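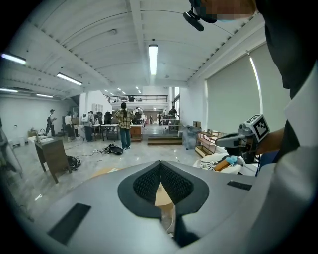

White shirt, black layer on top, and a patch of cardboard color below.

The town of Brarkberg has settled on a plan for its cardboard, and the plan is that there should be less of it. Starting in March, the recycling truck will come every 2 weeks instead of every week, and households are asked to flatten their boxes "to a reasonable thinness," a phrase the town has so far declined to measure.

The change follows a winter in which the depot on Nimri Road took in 700 bales, a record, and then ran out of places to put them. Some went to the old ice rink. The skating club has been very gracious about it in public.
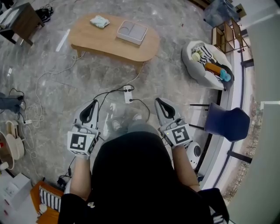 Will the bill go down now that the truck comes half as often?
The fee stays where it is, at $8 a month, and the town calls this "holding the line."

Residents who can't wait for pickup may bring boxes to the depot themselves, between 7 and 11 in the morning, provided they have a Prido sticker on the windshield. Stickers are free. They are mailed out in a box.

Tape is a sore point. The new leaflet wants all of it off, including the paper kind, which last year's leaflet said could stay on. Both leaflets are still on display at the library, side by side, and readers may choose the one that suits them.

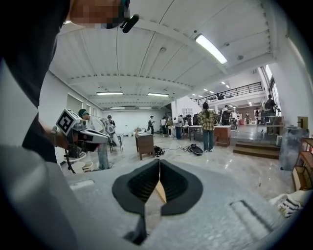
Vol. 30, page 2

Skaleter, the hauler that holds the contract, said in a statement that it was "excited to grow alongside the community." It will be doing this with one fewer truck. Pizza boxes remain under review. The town hopes to have a ruling on them by April, and until then asks that they be kept indoors, or eaten out of somewhere else.

Comments on the new schedule can be left in the slot at town hall, next to the bin marked Mixed Paper.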